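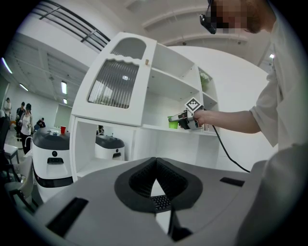

Cupboards, shelves and the drawer of doom

Most kitchens have enough shelf space. Ours certainly did, according to the real estate agent, who opened one cupboard in the Palimstead flat, saw it was empty and declared it generous. Eighteen months later it held seven colanders' worth of air and a fondue set.

A few things that have helped since.

Start with the mugs and cups. Count the people in your house, double it, add two for visitors. Everything past that number is a souvenir. Keep the everyday ones at the front, on a shelf you can reach flat-footed, and hang nothing from a hook that you wouldn't be happy to see on the floor.

Stack like with like, three high at most. Four high is a dare.

Measure the gap between shelves before you buy any kind of riser. I bought a Stadar wire one, 206 mm tall, for a gap of 200. It now lives in the laundry under the pegs, where it does very well.

If your shelves are adjustable, adjust them. The little pegs that hold them up are usually 5 mm, and the hardware shop sells them in packets of 40, so you will have 36 left over for the rest of your natural life. Put them in a jar and label the jar. My neighbour Ngân Phí labels hers on the lid as well as the side and has been proved right about this more often than I'd like.

Shelf liner: go for the ribbed rubbery sort, cut a few millimetres short at the back. The sticky-backed kind goes on crooked and comes off in May, with the paint.

Sticky residue from old liner will shift with a warm hair dryer and a plastic scraper. Eucalyptus oil on a rag deals with whatever's left. Open a window, or the whole flat smells like a lozenge.

Tea stains inside cups: a teaspoon of bicarb, a few drops of water, rub with your finger, rinse. If they're still brown, soak overnight. If they're still brown after that, they are brown cups.

Pantry moths deserve their own page, but in short, anything floury goes in the freezer for four days and then into a jar with a proper seal. Wipe the shelf corners and peg holes with vinegar. They do like a peg hole.

Heavy things go low. The Mukach casserole my aunt left me weighs 3,320 grams without its lid, and for a year I kept it above the fridge, like a trap.

As for the drawer under the toaster, take everything out, throw away the dead batteries and the takeaway menus, and put the rest back. It won't shut then either, but it'll be cleaner.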